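4.2 Soft headwear and the two-arm handoff

I'll admit we picked hats for the wrong reason. They were cheap, they fit on the table, and I figured they'd be a gentle warm-up before shirts. They were not gentle at all! A hat has a crown that wants to keep its shape and a lower part that doesn't, so the policy has to treat one object as if it were two (and it changes its mind about which is which every time the thing lands differently). Canan Yurt spent most of February reworking the way we label grasp points for this, and what we call the Annan labels below are hers.

We collected 2000 teleoperated demonstrations on the two-arm table in Ranville and kept 1168 of them after filtering. The filter is simple - we drop any run where the operator regrasps the same spot more than 3 times, and any run where one arm sits still for almost the whole episode. Figure 3 shows the workspace with two hats on the table.
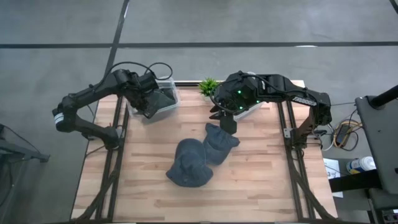 Figure 3. Two-arm workspace with two fabric hats between the arms and clear bins toward the far edge.

Touching hats gave us the most trouble by far. When we trained on single-hat runs only, the policy (Hundeo, from Section 3) tended to treat a touching pair as one big floppy object and grab right at the seam between them. Adding two-hat runs helped a lot, but the mix mattered more than I expected. Too many of them and the policy got hesitant on single hats, hovering over the cloth and then backing off.

We also tried starting from the Castby weights, which had only ever seen rigid parts. I was pretty skeptical going in, and I was wrong. The arms closed in on the crown more smoothly right away, though the grasps on the lower part stayed as sloppy as before. We kept the Castby start for every run in Section 5, and we left the gripper force limit at the same setting throughout so the comparisons stay fair.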